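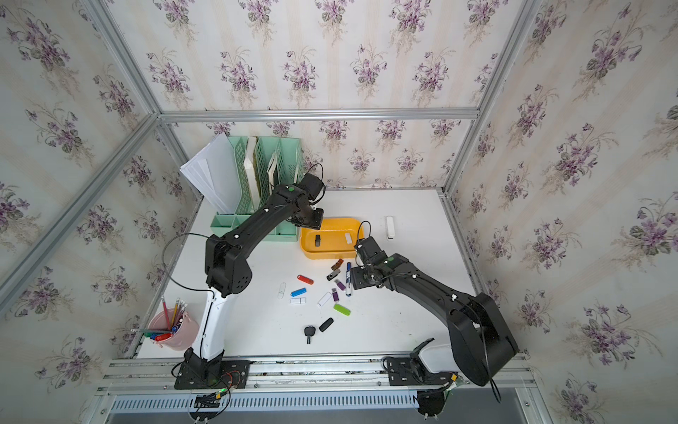
Two arms at work, violets on every wall

Altum rental fee ruling – are they going to drag this out on appeal?

marlowe_k
Posted April 24, 2023

So I finally read the whole ruling over my lunch break (yes, this is how I spend lunch now) and I have questions. For anyone who missed it, Altum is the furniture rental outfit that charged a "surface restoration fee" when you gave stuff back. Kanokwan Saithong sued over hers, it turned into a class action, and in March the judge said the fee was a penalty dressed up as a repair charge. They were told to pay everybody back with interest.

Now Altum says it's appealing. I was charged the fee on a desk and a bookcase, and what I want to know is whether I should expect to see any money this year or just forget about it.

ridgeline77

Forget about it for now. I was in a class case against a gym chain and the appeal ate up most of two years. My check was $26. I bought a pizza with it, a pretty good one, and my wife got the last slice.

pepperjackie

Slow down with the two years stuff! That depends a lot on whether the judge puts the order on hold while the appeal runs. Altum has to ask for that, and normally they'd have to post a bond, so the money is sitting somewhere even if we can't touch it yet.

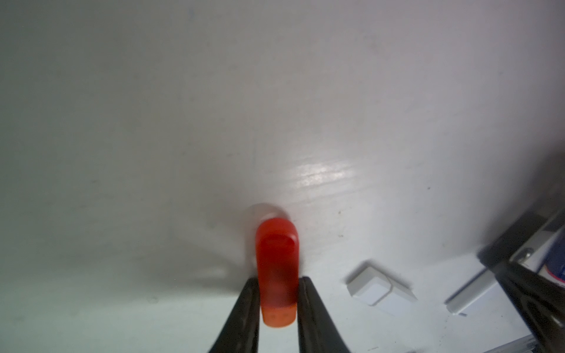
Also the order gives them 90 days to turn over the customer list to Dudum, the claims company. If that part stays in place then at least everybody gets their notice in the mail while the lawyers argue. I called Dudum and the guy was nice but could only tell me to keep my address current. So do that, people.

ridgeline77

A bond is great until they go broke or settle for pennies. I've seen this movie.

tomasina_b

I'm going to be the unpopular one. I think the judge got it wrong, or at least went too far. The fee was in the contract. It was on page six, sure, but it was there and I read it before I signed. I rent from Pretell now and they have the same kind of charge under a different name, and so does Bunnag. If this ruling holds up they'll all just raise the monthly price and those of us who take care of our stuff will pay for everybody else.

marlowe_k

I get that, and I'll admit I did not read page six. But the part that got the judge was that Altum couldn't show it had repaired anything! Their own warehouse manager said on the stand that most pieces went right back out to the next customer.

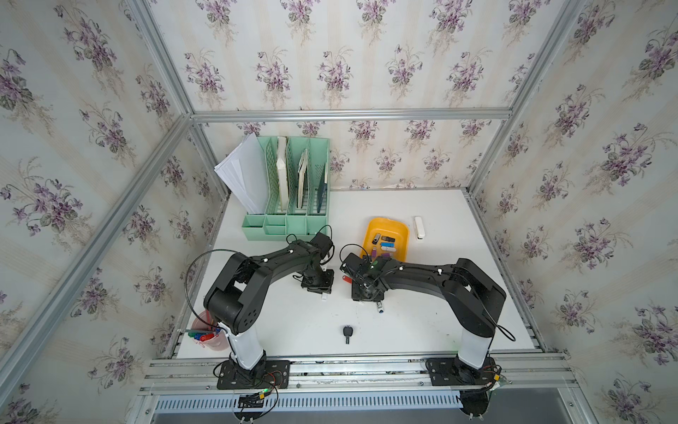

So the same bookcase could be charged for over and over, and the next person pays for the very same marks when they send it back. Gumaro Bermúdez, the lawyer for our side, kept hammering on that and I don't think the company ever had an answer. If they'd fixed the stuff I would probably be with you on this one.

tomasina_b

Okay, the repeat charging is bad. I'd give people their money back for that. I still don't see why the clause itself gets thrown out for customers who really did wreck something.

pepperjackie

It doesn't though? Read the last five pages again. They can still bill for real damage if they document it. What they can't do is bill automatically for ordinary wear.
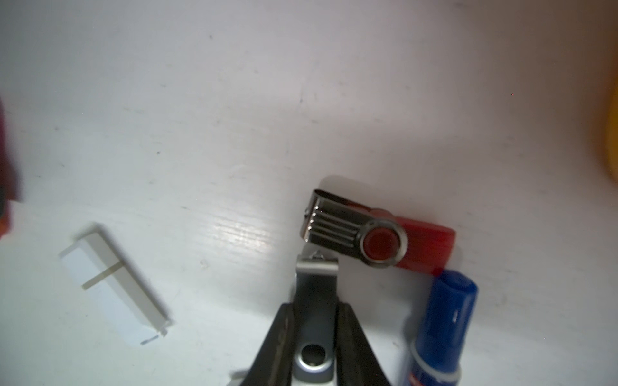
The whole appeal is going to come down to what counts as wear, if you ask me. Altum's contract said "any visible change to the finish," and the judge thought no normal person could use a piece of furniture for a year and meet that. I agree with him. Look at the white tabletop in my picture, with the gray scuffs and the little dark specks. Would you call that damaged? I wouldn't – I'd call it a table. By Altum's wording you'd owe the fee on it.

tomasina_b

Some of those streaks I'd want to know more about before I let you off the hook, lol. But fine, I wouldn't charge for specks.

ridgeline77

Put me down for "it's a table." Still say you won't see a dime before next year.

marlowe_k

Thanks all, I updated my address with Dudum and dug my return receipts out of the junk drawer. Does anyone know if we need the original contract too, or is the receipt enough? Mine is long gone.

pepperjackie

Receipt was enough according to the guy I talked to. Get his name if you call, I forgot to.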